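About us

Hello! I'm Elfriede Janssen and I started Pretura with two friends, one very long desk and a planner that fell over whenever you gave it a rack it hadn't met before. There are 7 of us now. We write software that helps robot arms handle small lab things: tubes, racks, cups, all the fiddly bits that people in labs pick up without a second thought.

We don't build arms, by the way. People ring up and ask for one quite often, and we have to send them elsewhere (sorry!). What we make is the part in between, the bit that takes what the wrist camera sees and turns it into a sensible move. 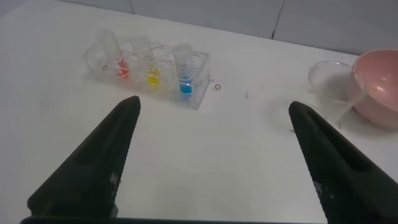
Clear plastic is what keeps us busy. A depth sensor looks straight through it, or gives you a bit of the rim and a bit of the table behind and leaves you to sort it out. So Nevero, our perception package, works mostly from edges and faint reflections and keeps several guesses going at once. When it can't make up its mind it asks the arm to move a little and look again. I was against that at first, I thought it would be far too slow, but I lost the argument and I'm glad I did.

The planner is called Mader. It's the older of the two and I'm still very fond of it, grumpy error messages and all. Mader takes those guesses and works out how to bring the fingers in without clipping whatever is standing next door. We test every release against 655 saved layouts, and a change that breaks even one of them goes back to whoever wrote it. Quite often that's me.

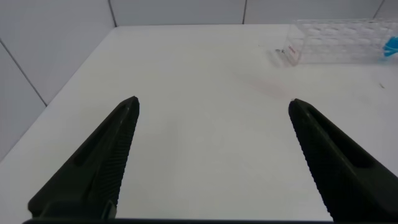
Then there's Ajayi, our replay tool, which began as a weekend script and rather got out of hand. You load a run, drag the slider back to where things went odd, and see what the camera saw next to what the planner believed. In October we finally gave it a proper search box, so you can type "rack, far side" instead of scrolling through 809 recordings with a cup of tea going cold.

We're a friendly lot and we like awkward problems. If you've got a gripper, a table and something see-through that won't behave, do drop us a line!

Page last updated 2021-01-03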